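# An Afternoon Among the Jacket Folders

The Bivent open day falls on Thu 23 October this year, and I'd been told to come hungry and wear something with sleeves I could push up. Good advice on both counts, as it happened.
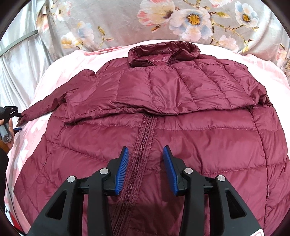
## Two hands, one puffer jacket

Folding a puffer jacket is a small misery at the best of times, and it is a good deal harder when your hands have been swapped for a pair of grippers. The ones at Bivent are black, with blue fingers, ridged on the inside so that slippery nylon has something to catch on. You squeeze the handle, the fingers close, and a robot called Jerkano later learns from the recording of what you did.

I watched a maroon jacket being worked on, laid out on a fluffy pink blanket with one gripper poised open over the zip and the other down by a cuff. Then it was my turn (oh dear!). I got one sleeve across, lost it, chased it over the blanket and finally produced something my mother would have called a bundle. They kept it anyway. The team likes a few clumsy goes in the pile, and there were 1,585 jacket folds in it before mine, out of a target of 1,891 by March.

## Tea, and then the robot

After a very welcome cup of tea we were taken next door to see Jerkano have a try. It runs on a program called Vuvutik, which I was told three times how to pronounce, and it took nearly 300 seconds over a single cardigan. The room went wonderfully quiet. When the second arm came round and tucked the hem under, a small boy beside me clapped, and then we all did.

Visitors can book a folding slot at the door, and the Shim café downstairs stays open until the last tour has gone through.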